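UE Projet robotique, module Stekunus
Séance 4 : démonstrations à la pince tenue à la main
Polycopié à lire avant de venir, et non pendant

1. Où nous en sommes

À la séance 3, chaque groupe a monté sa pince et constaté qu'un doigt serré à fond ne bouge plus. Le plan de montage Golleck le précisait page 8. Nous considérons désormais le sujet comme clos.

Cette semaine, on enregistre. Une démonstration commence pince ouverte, à distance de l'objet, et se termine pince ouverte, objet posé. Entre les deux, tout compte, y compris les hésitations. Le modèle apprendra vos hésitations avec beaucoup d'application, alors autant en avoir peu.

2. Le terrain

Les groupes de l'an dernier ont travaillé sur une table blanche, avec un cube, sous un éclairage constant. Leurs résultats étaient superbes, sur une table blanche, avec un cube. Le barème a changé depuis : il faut un lieu habité, des objets souples ou plats, et une lumière que vous ne maîtrisez pas. Une chambre convient très bien. Ne rangez pas avant, pour une fois que c'est une consigne.

Les objets plats posés sur du tissu sont l'exercice le plus instructif du module. Une chemise cartonnée sur une couverture n'offre presque aucune prise : le tissu s'enfonce, le bord se dérobe, et la tentation est grande de pousser plus fort. Approchez par un bord soulevé par un pli, mâchoires largement écartées, puis fermez lentement.

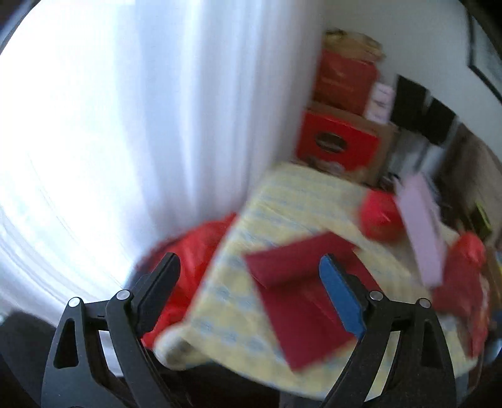

Pensez ensuite à la vitesse. La caméra suit la main, et tout mouvement brusque du poignet étale le fond en traînées. Un peu de flou reste acceptable au déplacement ; au moment de la saisie, il rend la séquence à peu près inutilisable. Comptez jusqu'à deux dans votre tête avant de fermer. À voix haute, c'est permis, mais vos voisins de groupe ont leurs limites.

Côté fenêtre, évitez de cadrer plein jour pendant toute l'approche. Un voilage surexposé occupe beaucoup d'image pour très peu d'information.

3. Ce qu'il faut rendre

Chaque groupe dépose 42 démonstrations sur le serveur Wekden, réparties sur au moins trois objets différents. Les séquences ratées se rendent aussi, dans le dossier « echecs », sans accent. Le script de dépôt refuse les accents et ne dit pas pourquoi ; une heure de TP y est passée en décembre, paix à son âme.

Le fichier de notes accompagne les vidéos : objet visé, surface, éclairage, résultat. « Ça a marché » n'est pas un résultat. « Saisi au deuxième essai, glissé à la dépose » en est un.

Taille maximale du dépôt : 3250 Mo. Au-delà, le serveur coupe sans prévenir et vous m'écrivez à minuit.

4. Pour la séance 5

Lire le chapitre de Bárány sur la saisie d'objets déformables, au moins jusqu'aux figures. Apporter la pince montée, la batterie chargée et le tournevis que vous avez emprunté à la salle.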